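ok so I have opinions about learning to cook from library books and I'm going to put them all in one thread. 10/11/22, kitchen still smells like onions, let's go

Background: I moved to Promholm two years ago and the library there is a ten minute walk from my place. The cookbook shelf is enormous. I'd guess half of it was donated by one very serious person who loved soup

My rule is I take home 2 books at a time and I have to cook one thing from each before they go back. No renewing just because I was lazy. I've renewed because I was lazy plenty of times

The best one so far is a spiral-bound thing put out by a church in Firkska. Every recipe has a total of four sentences. "Bake until it looks right." Ma'am. What does right look like

But I made the potato one anyway and it was SO good that I made it again the next night, and then took it to work in a jar, and ate it cold at my desk like a raccoon

Worst one was a big glossy hardcover I won't name. The braise called for 60 minutes at a low heat and at 60 minutes that meat was a shoe. At two and a half hours it was dinner. I wrote nothing in the margins because I am a good citizen — but I thought about it

Also please, if you borrow cookbooks, a sheet of plastic wrap over the open pages. I learned this after the beet incident in September. I paid for that book and now I own it, pink chapter and all

Dinner for other people is still the scary part for me. Cooking for one you can just eat your mistakes over the sink. Put a table in a dining room and suddenly I'm sweating over whether the rice is done

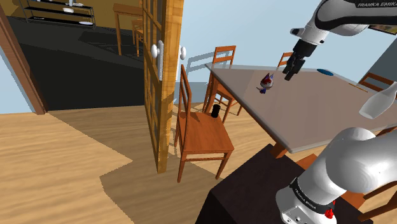 One reply already says the trick is to never try a new recipe on guests, make it twice by yourself first and then act like you've known it all your life. Okay yes. This is correct and I have ignored it every single time

My last attempt was the fish stew from the Peixoto book (the blue one, if your library has it) and I'd never made it before, and I doubled it, and I don't own a pot that big. We had stew in a pot and stew in a roasting pan. It tasted fine! The pan stew was better if anything

Things I buy now because of library books: dried mint, the good paprika, way too many lemons. Things I bought once and will never finish: 200 grams of juniper berries. If you live near me come get some juniper berries

Next up is the Ernier bread book, which has a waiting list, and my name finally got to the top of it. The first chapter is all about flour and I've read it on the bus and understood maybe a third

Tell me your favorite beat-up old cookbook. Church ones and school fundraiser ones especially. I'll go look for it on the soup person's shelf this week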